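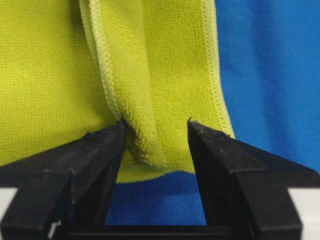
What does the towel folder do on a normal shift?

The person in this job takes clean microfiber towels from the bins, checks the edges, folds them and stacks them for packing.

Clirstead is hiring two towel folders for the Tivholm laundry. We wash and fold cleaning cloths and towels for offices, gyms and car washes. A full shift handles 4,000 pieces across the whole floor, and the folding tables are the last stop before packing.

Your work will include:
Sorting towels by color and size
Checking the stitched hems for loose thread and setting damaged pieces aside
Folding to the customer's card, corners matched
Bundling finished towels in stacks of 100
Keeping your table clear of lint

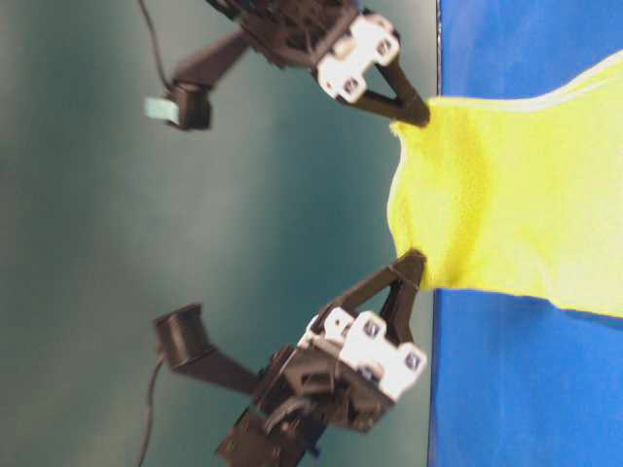 Yellow cloth on a blue surface.

No laundry experience is needed. You should be able to stand for most of a shift, lift a full bundle onto a cart and tell similar colors apart. Training takes four days, with pay. Most new people find the doubled fold for large towels the hardest part and get it by the second week.

Pay is $2,131 a month after training and $1,995 for the first month. Shifts run from 7 a.m. to 3 p.m. with a half-hour lunch. Parking is free behind the building. Work shirts are provided; please bring your own closed shoes.

To apply, leave a short letter or a resume at the front desk, marked for Henrique Neves. Include a phone number and the earliest day you could start. Applications close Aug 4, 2022.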